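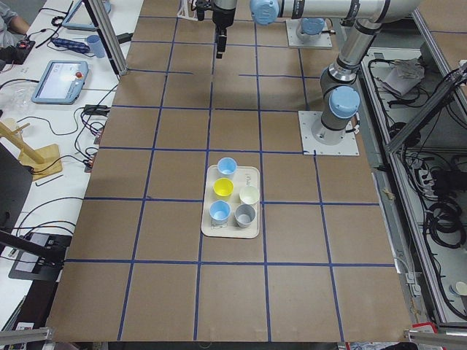
Erkell raises the price of a cup of tea

Erkell, May 2021

The tea room at Skalura Hall reopens this week with a new price list, and the town has taken it about as well as expected. A cup of tea goes up by 15 pence, the first rise in 8 years. A slice of fruit cake stays as it was, in price and, according to one regular, in age.

The Hall blames the cost of milk and a boiler that gave up in December. The replacement came from Hemura, a firm two valleys away, and arrived with a manual in five languages - English was on order.

A petition against the rise has gathered 1502 signatures, which is impressive in a town where the last council vote drew fewer. Several signatories gave their address as the queue.

The Hall says it has read every page and will keep the new price. By way of a peace offering, refills will be free on weekday mornings until ten. The tea room opens at half past nine.

Dogs are welcome on the terrace, as before. The car park remains closed for resurfacing.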